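Ticket 2257: Booking calendar shows rooms free when they are taken
Product: Zundley front desk, hosted
Opened by: Noel Lumanlan, Dumlao guest rooms
Assigned to: Caroline Mosoti, Postden support
Status: Open, waiting on vendor
Priority: changed from Low to High by customer

Noel Lumanlan wrote:

Your sync is dropping bookings again. I had two couples in the lobby last night holding confirmations for the same room. One came through our own website, one through the Diltix channel. Both emails look perfectly good. Zundley shows only the Diltix one. The website booking isn't in the calendar, isn't in the cancelled list, and isn't in the trash. The money from it is in our account, so I'm fairly sure I didn't dream it.

Before you ask: I have cleared the cache. I have logged out and back in. I have tried another browser. The calendar is wrong in all of them.

Caroline Mosoti replied:

Hi Noel, sorry about last night. Can you send me the confirmation number of the missing booking, and tell me whether the room was edited in Zundley at any point in the past week? Name, rate, bed type, photos, anything. Please also run Settings > Channels > Force full sync and let me know what it reports at the end.

Noel Lumanlan wrote:

Confirmation number sent by private note. Full sync ran for eleven minutes and reported "219 records checked, 0 conflicts." The two couples were a conflict. I would like to know what the software thinks the word means.

Yes, the room was edited. I changed the rate and the description on Monday. I don't see why changing a description should make a reservation vanish, but I've been using this thing long enough not to rule it out.

Caroline Mosoti replied:

Thanks. I found the missing booking in the raw feed. It reached our server four seconds after the website sent it, and it was accepted. It was then filed against a room ID that no longer exists on your account, so the calendar has nowhere to draw it.

My guess is that the room was duplicated and the original deleted, and that the website still points to the original. Did you use the Copy Room button at any stage?

Noel Lumanlan wrote:

I used Copy Room because your help page says to. It's under "Changing a rate in high season," step 2. I have the page open right now. Step 5 says to delete the old room. There's no step about the website.

So the system accepts a booking for a room that isn't there, takes the guest's card, sends a cheerful email, and then reports zero conflicts. Is that the designed behavior? It's a real question. The last time I reported something like this I was told it was a known limitation, and the ticket was closed.

Caroline Mosoti replied:

It isn't the designed behavior. The help page is out of date, and I've asked for steps 2 and 5 to come down today. The check that should reject an unknown room ID does run on Diltix bookings. It doesn't seem to run on bookings from the website widget. I can reproduce that on a test account.

For now, please do the following:

1. Go to Settings > Website widget > Room mapping.
2. Any line with a gray dash in the right-hand column points to a deleted room. Pick the current room from the list.
3. Save, then reload the page and check that the choice stuck.
4. Make a test booking from your website for a date far out, September would be fine, and see if it lands in the calendar.

Noel Lumanlan wrote:

Three lines had gray dashes. I had only copied one room this week, so two of them have been wrong for who knows how long. I fixed all three and saved. After the reload, two had stuck and one had gone back to the dash. Did it again, same result. Third time it stuck. I did nothing different the third time.

Test booking for September: landed in the calendar, right room, right rate, and then the room page came up blank where the photos and description should be. I typed the description back in from memory.
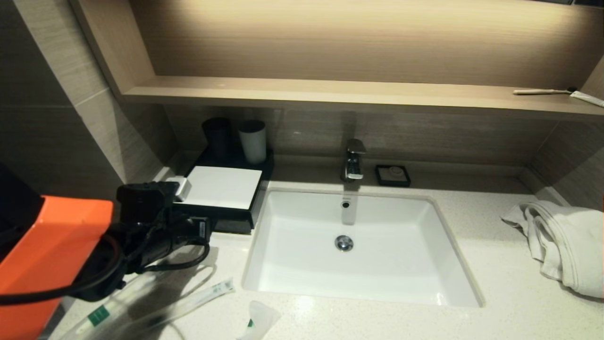 The listing is back on the website as of ten minutes ago. I'm not calling this fixed. A thing that works on the third try is going to fail on some other try, and it'll be a Saturday when it does.

I also want a list of every booking sent to those three dead room IDs. If one was lost, I don't believe it was only one.

Caroline Mosoti replied:

That's fair, and I've leaned the same way. I searched the feed for all three IDs as far back as our logs go. There are two more bookings, both for later this summer, both paid. Guest names and dates are in the private note. Please enter them by hand with the Block option first, so that Diltix can't sell the nights while you type.

The mapping that wouldn't save is a separate fault. The page gives up quietly if the save takes longer than 500 milliseconds, and yours took around 600 on the first two attempts. I've sent both problems to the developers with your account attached.

Noel Lumanlan wrote:

Both entered. One of them would have clashed with a family that comes every year.

I moved last night's second couple to another inn at my own cost. Receipt attached. I'd like it credited, and I'd like this ticket kept open until somebody shows me the widget refusing a booking for a deleted room. I don't want a release note saying it does.

Caroline Mosoti replied:

Receipt passed to billing. The ticket stays open. When the patch is on the test server I'll send you a login so you can delete a room and try to book it yourself.

Last updated Friday, July 3, 2020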